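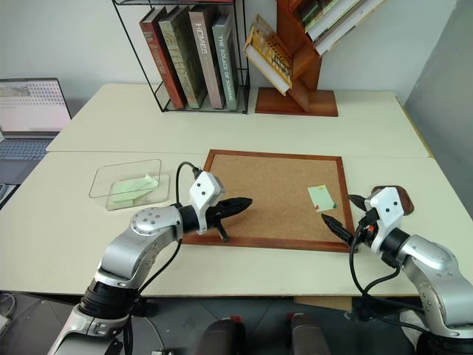

A framed cork board on the work table, with a green note pinned near its right side.

Sterwood library to get new noticeboards in December

2 min read

Noticeboards at Sterwood library are to be replaced in December, after readers complained that the old ones were overcrowded and out of date.

Square cork boards with wooden frames will go up in the entrance hall and beside the children's shelves. The library has ordered 13 from Henriques, the stationery shop in Isham, and will give any spares to the village hall at Ramstead.

Local groups can pin up their own notices free of charge. Each notice should be no larger than a postcard and will stay up for a month. Sticky notes are allowed - but they must be pinned, as too many ended up on the floor last winter.

Roughly 700 notices were handed in at the desk over the past year, and some never found a space. Cards for the first month can be left at the desk until 4pm on any day the library is open. Posters for large events will still go in the front window.

2 comments | 13 shares

Contact the newsdesk | © Sterwood News | Back to top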